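Ticket 2000: Vidus arm, kitchen cell, door task stalls in Zarden sim
Status: open
Priority: normal
Site: Mimden

Summary
Since the December update the door-opening routine times out before the fingers close on the handle. Fails in 4 of 5 simulated runs. Until it passes in sim we can't release it to the floor, so morning crew are still opening and shutting the units by hand between loads.

Steps tried
Reloaded the door model. No change.
Reset the gripper offset to default. No change.
Slowed the approach to 34 per cent. Stall comes later, same error.

Gripper view, fingers open, door unit ahead:
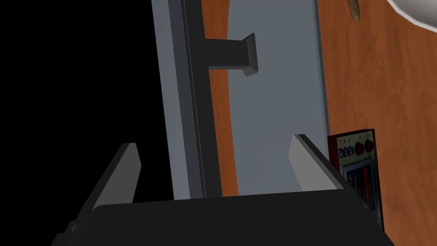
Reply from floor operations, 2:15 pm
Please don't close this on a sim pass alone. The roster was redrawn on the assumption that the arm would do the doors, and we lost a person from the early shift. Whoever is on prep now stops to do the doors as well, and the log sheet has no column for it. Can the stall at least raise an alert at the bench?

Support
Alert request split off to the Hou queue. It needs a change to the cell controller.
Next step here is to rerun with the previous grasp planner and compare the approach paths. Please keep a tally of manual door operations per shift on the back of the log sheet. We'll use it to set the priority.

Floor operations
Tally started. Early shift has asked that the roster stay as an open item on this ticket.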